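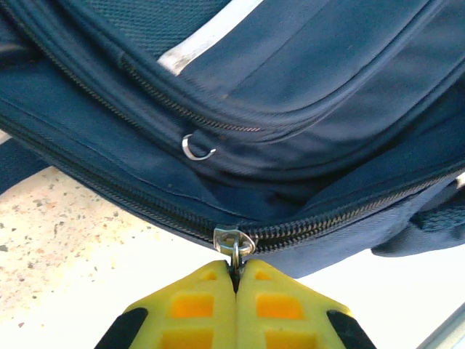
Submitted by Group 5, Television Programming Practicum, Sivedton College
Jul 1, 2020

Catch-up Scheduling Before a Season Premiere: The Case of Zerkeck

1. Purpose

This report examines how a small specialty channel schedules repeat episodes before a returning drama. The channel studied is Druleck, and the program is its costume serial Zerkeck, which came back for a third season in September. We asked whether viewers who watched the repeats in a single block reached the premiere better prepared than those who watched them in nightly pairs.

2. Method

Druleck ran both formats in the week before the premiere. The block aired from late morning to after midnight. The nightly pairs aired at 8 p.m. and were repeated once the following afternoon. A recap special of under an hour was broadcast after the last pair.

We circulated an online questionnaire through two viewer forums and the college mailing list. It received 428 usable responses. Respondents reported which format they had watched, how many episodes they had finished, and whether they had seen the recap. They then answered 7 questions on the plot of the second season. Incomplete forms were removed before coding.
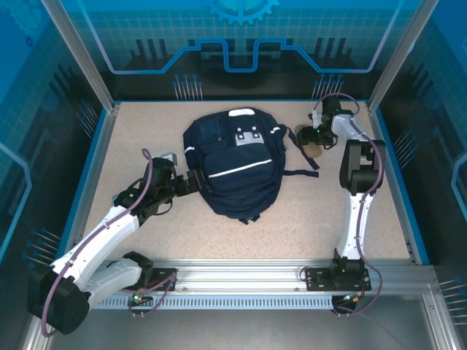

Coding was done in Vi, the department's tabulation package. Open comments were read by two group members working separately, and differences were settled by discussion. Respondents who had used both formats were placed in a mixed category and left out of the main comparison.

3. Results

Viewers of the nightly pairs finished more episodes than viewers of the block. Most block viewers joined in the early afternoon and left before the final three episodes. Those episodes carry most of the material needed to follow the premiere, including the change of regent and the sale of the theatre.

Plot scores followed the same pattern, with one exception. Block viewers who also watched the recap scored about the same as nightly viewers who did not.

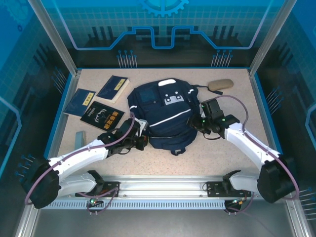 The comments were mainly concerned with advertising. Breaks in the block were longer and repeated the same premiere trailer, and several respondents said they had turned to the on-demand service for this reason. Complaints about the nightly pairs dealt with start times, which slipped on two evenings when live coverage ran over. The electronic guide was not corrected on either evening, and recordings set from it lost the closing minutes.

4. Limits

The sample was drawn from people who already follow the serial. Casual viewers are under-represented. Completion was self-reported and could not be checked against the channel's own figures, which we requested but did not receive.

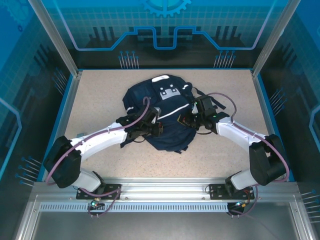

5. Recommendations

Place the recap directly before the premiere and repeat it at the midpoint of any block.

Start the block later in the day so that the final episodes fall in prime time.

Vary the trailer between breaks.

Update guide listings when live coverage overruns, and pad the recorded slot for the second episode of each pair.

A follow-up survey using the same plot questions would be needed to test the first two changes. The questionnaire and coding sheet are held with the practicum office.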